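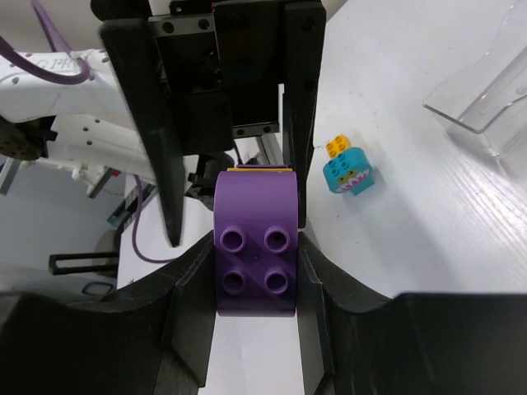 I've owned my Zarville wagon long enough to be on a first-name basis with the parts counter, and last month it started stalling at stop signs again. Same as before. You roll up, the idle drops, the dash lights up like a pinball machine, and you're sitting there with somebody's pickup filling your mirror.

So I did what everyone does and went looking through owner complaints. Pages and pages of them! And what gets me is how many people paid for the same repair twice. I paid $98 for a sensor in March, and the dealer in Nisden wanted another $1,000 to "investigate further." Investigate what? There's a whole internet full of people who already did the investigating (for free, on their own time, in their own driveways).

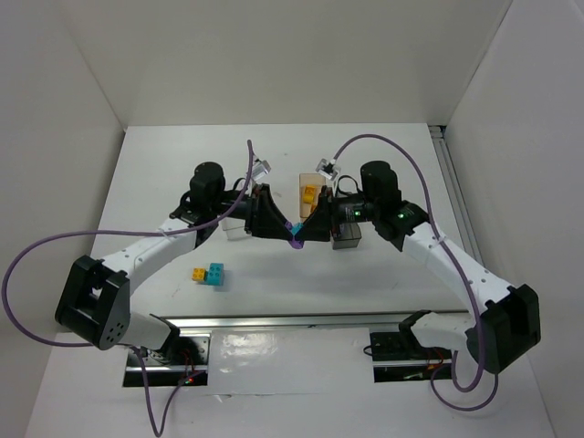 Two arms working toward the middle of the table.

My neighbor Constanza Valdebenito thinks I'm too hard on dealers. She says a shop can't go replacing parts on the strength of some stranger's rant, and okay, fair. Half those posts are people who haven't changed their oil since they bought the thing. But when the same car does the same thing at the same mileage, I'd like the service writer to stop looking at me like I made it up.

What I want is pretty small. Put the complaint history on the repair estimate. If a carmaker has sent its shops a bulletin about stalling, print it and hand it to me before I sign anything. And if the first fix doesn't hold for 2,000 miles, knock it off the price of the second one.

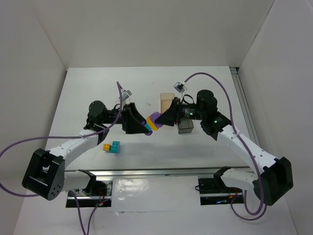
Grippers meeting over a few colored toy pieces.

I ended up at Montecinos, the little garage out past the feed store, and they showed me the cracked hose with a flashlight. It took 3 minutes. I'm still mad about the sensor, and I've got a letter to the dealer half written on the kitchen table.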